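Home-built two-arm folder: grip problems on dark cloth

Reading time: 6 minutes
Print this page | E-mail this page
Search this forum Enter keywords Go

flokonden_shed
5 Jan 2022

I have been building a two-arm bench rig for folding laundry since the summer. It now does towels well enough that I have stopped watching it. T-shirts are another matter, and dark ones are the worst.

The bench top is white, so segmentation ought to be easy. From the overhead camera it is: threshold, largest contour, done. The trouble starts at the wrist cameras. They are fixed-focus modules and at grasp height everything in view goes soft. With dark fingers on dark cloth I cannot get a dependable finger edge, and the pinch depth estimate wanders.

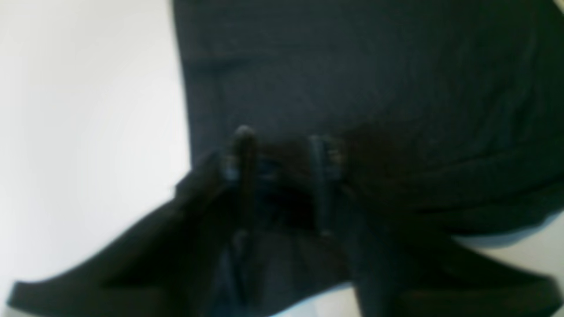 I log the commanded closing width and the motor current on each attempt. Over 254 attempts the current alone did not separate one layer of jersey from two. I had expected it to. The spread within a single layer is wider than the gap between the two cases.

Before I start changing hardware: has anyone got layer counting to work on a parallel gripper without a proper tactile sensor? My spend so far is 2,990 and I would like it to stay in that region.

predik_user

Current sensing will not do it on geared hobby servos. The gearbox friction is larger than the signal. I tried the same thing on curtain fabric and gave up in December.

Fit light-coloured fingertips first. It costs nothing if you have a printer, and it gives the camera an edge to find. Then look at the layer question.

zulten

Disagree on the order. Light fingertips help you find the fingers, whose position you should already know from the encoders. If you do not trust the encoders, fix that. What you lack is contrast within the cloth, and that is a lighting problem. Put a low lamp to one side so that the folds throw shadows.

predik_user

Encoders tell you where the gear is. Printed fingers under load flex, and on mine the tip error was larger than the thickness of the cloth. I would still want to see the tip.

flokonden_shed

Both fair. My fingers flex as well, more so near the tips.

I tried the side lamp last night on heavier navy knit. The creases show up better, and the fuzz on the surface gives the matcher something to hold on to. It does less for thin jersey, which lies too flat to cast much of a shadow.
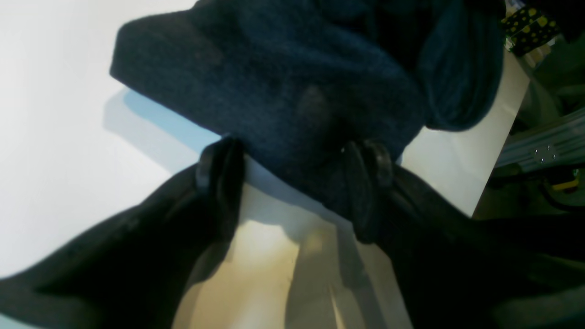
Photo: flokonden_shed, wrist camera

Exposure needs locking if you do this. On auto, the white bench drags it down and the cloth turns into one black shape. I have fixed it by hand and accept that the table blows out.

villca_bench

Late suggestion, and it avoids the question. Do you need to count layers at the grasp at all? I pick up whatever I get, lift, and pull the two arms apart slowly. Watch from overhead. If the top edge comes up straight, carry on. If it sags to one side or the outline is too narrow for the garment, put it down and grasp again. Layer errors mostly show at that point.

It is slower. I did 700 lifts like this before I was satisfied with the threshold for "straight enough".

zulten

How do you decide when to stop pulling? Jersey stretches. You will get a straight edge out of nearly anything if you pull hard enough.

villca_bench

Fixed limit on the distance between the grippers, set per garment. Nothing clever. I measure each shirt once at the shoulders and store it.

zulten

Then it is a folder for shirts you have already measured. I would not call that solved.

villca_bench

I did not call it solved. My shirts get folded.

flokonden_shed

I have the overhead camera already, so this is an evening's work. Set up two corner grasps on a black shirt with the pull distance limited. The held edge is slightly lower on one side, which I put down to my calibration between the arms. There are ripples under the edge where the cloth is gathered, and I am not sure yet whether the straightness test should ignore those or count them.

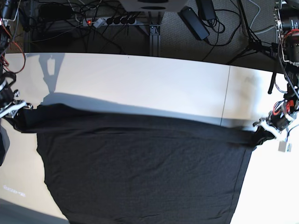 What I am changing next

1. Straightness test on the top edge only, with the band just beneath it masked out.

2. Pull limit per garment, as villca_bench does it. I take the objection, but I own few enough shirts.

3. Pale caps on the black wrist-camera fingers. The overhead view does not need them.

4. Recalibrate the arms against each other before blaming anything else.

predik_user

On 3, use a matt filament. Gloss white gave me highlights that the edge detector liked better than the finger.

zulten

And keep logging the current. It may not count layers but it should tell you when you have missed the cloth altogether.

flokonden_shed

It does that already. Will post the numbers once the caps are on.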